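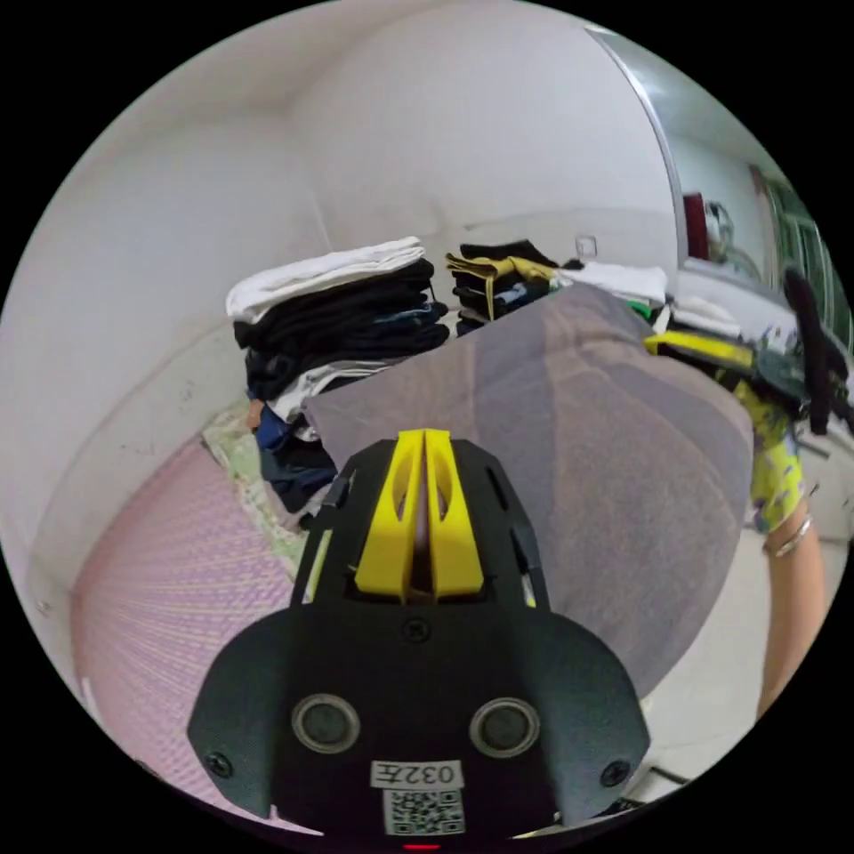 Somebody wrote to me in March to say it was a crime that you could buy a Jollon lunchbox on any auction site but couldn't read a single issue of the Jollon fan magazine without driving to Piltemer and asking nicely at the library desk. I wrote back and said give me till the end of summer.

14 August 2019
Posted by the editor, Bedesel Press

Well, it's done! Starting today, Bedesel Press is putting the whole run of Jollon Monthly online, free to read, all 139 issues of it, from the first stapled eight-pager to the fat farewell number with the puppet whale on the cover. If you grew up inside the reach of the Piltemer TV station you already know the show and you're probably humming the theme (sorry). If you didn't, it was a weekday puppet show set in a lighthouse, and it ran against the cartoons on the other channel and beat them more often than you'd think.

I've been collecting the magazine for about 40 years and I was still short nine issues when we started. Most of those came from the Valdebenito collection, which also lent us the mail-order catalogs and the two holiday specials, so those are going up too. Every page is searchable, ads and all. The letters column is my favorite part, and please don't skip the one in issue 12 from a kid who is furious that the whale got a birthday and the crab didn't.

We're also printing a paperback of the best covers and puzzle pages, with a new introduction by me that went on way too long and got cut in half. The first printing is 1227 copies and it ships in the fall. Bookstores and libraries can order now through the Bedesel Press trade desk, and review copies are available on request. Same goes for cover scans if you're writing something up and need art.

I'm still looking for the flexi disc that came with issue 88. Mine has a crack right through the crab's song. If you've got a playable one, please write!

Recent news from Bedesel Press
- Piltemer drive-in posters, second printing
- Valdebenito collection opens its comics shelves
- Old radio premiums: a price guide update
- Jollon theme sheet music back in stock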